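Start | Wohnen | Selbermachen | Garten | Kontakt

Mai, von Siiri Zariņš

Kalkputz im Flur selber auftragen

Unser Flur war jahrelang raufaserweiß und an jeder Ecke angestoßen. Irgendwann hatte ich genug und habe mir einen Eimer Kalkputz in den Kofferraum gewuchtet (24 Kilo, mein Rücken lässt grüßen!). Inzwischen habe ich drei Räume durch und schreibe euch mal auf, wie ich es mache.

Zuerst muss die Tapete runter, und zwar komplett. Danach Löcher spachteln, trocknen lassen, mit Schleifpapier drübergehen und gründlich absaugen. Wischt mal mit der flachen Hand über die Wand: Ist sie danach weiß, saugt ihr bitte noch mal. Dann kommt der Putzgrund drauf, der mit den feinen Körnchen, und der bleibt bei mir über Nacht in Ruhe.

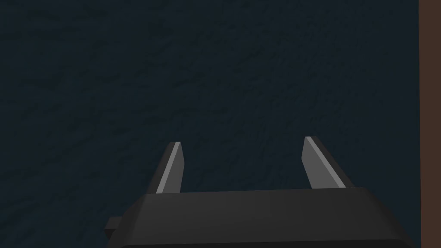
Beim Anrühren gebe ich immer erst das Wasser in den Eimer und dann nach und nach das Pulver. Das Ganze soll wie dicker Quark an der Kelle hängen. Zehn Minuten stehen lassen, noch mal durchrühren, fertig. Wer Farbe will, rührt die Pigmente vorher mit etwas Wasser glatt, sonst gibt es Schlieren. Und macht unbedingt ein Probestück auf einem Rest Gipskarton, Kalk trocknet viel heller auf, als man denkt!

Aufgezogen wird von unten nach oben, die Kelle leicht schräg. Handschuhe und Schutzbrille an, Kalk ätzt wirklich. Ich arbeite immer eine ganze Wand ohne Pause durch, denn Ansätze mitten in der Fläche sieht man später bei Streiflicht. Mein Nachbar Edgars Uibo hat mir mit der zweiten Kelle geholfen, zu zweit geht das doppelt so schnell und macht auch mehr Spaß.

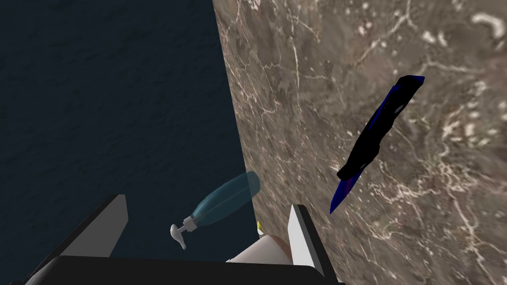

Nach 24 Stunden kommt die zweite, dünnere Lage. Sobald sie matt wird, gehe ich mit der Glättkelle in kleinen Bögen darüber, mal fester, mal lockerer, je nachdem, wie wolkig es werden soll. Nicht heizen und keinen Durchzug machen, sonst reißt euch die Fläche. Im Sommer sprühe ich sie abends noch einmal fein mit Wasser ein.

Die Kellen übrigens sofort abwaschen. Meine erste hängt jetzt als Mahnmal im Keller.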